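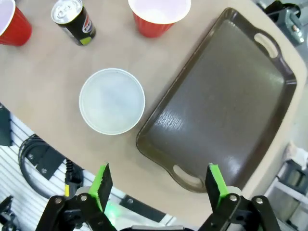 Workshop > Notebooks > Serving and tableware > April

April, afternoon, second go at the drinks table

OK so today was all about trays again. Yuzuki wants a clearing routine we can hand to the Trurklow people before their open house, and I said I'd work out the order of things on the beige table before we let anyone loose with a full load.

Same bits as before: the big dark brown tray with the oval handles, two red plastic cups, a soda can, and the round white container. I like this tray a lot! The raised rim is just high enough that a can can't wander off, and you can get your whole hand through the handles. The gloss is another story – under our lights it throws streaks all over the place and I kept thinking there was a spill on it. Dionysis says try a cloth liner. Lefteris says a liner bunches up under the cups and he's been a waiter, so I'm inclined to listen to him.

Order I settled on for now: container first, in the middle of the tray, then the can up against it, then the cups last, one at each side. Cups first was a mess on paper and a mess when I walked it down the hall (more than 40 steps to the sink, I really need to move this table).

Thodoris timed me at 13 seconds for the loading part, which felt slow, but he also talked to me the whole way through, so I'm not putting that in the summary.

Still to do:
Turn the tray square to the table edge and see if loading feels any easier than on the diagonal.
Ask Stelios if the Jitbridge order has the smaller trays in it. He thought six, the sheet just says "trays".
Cups stacked or side by side?? Yuzuki and I disagree.

Back after coffee, will add the stacked numbers under this.

Contact: Stelios Vlachopoulos, workshop desk | © Grokon | Back to top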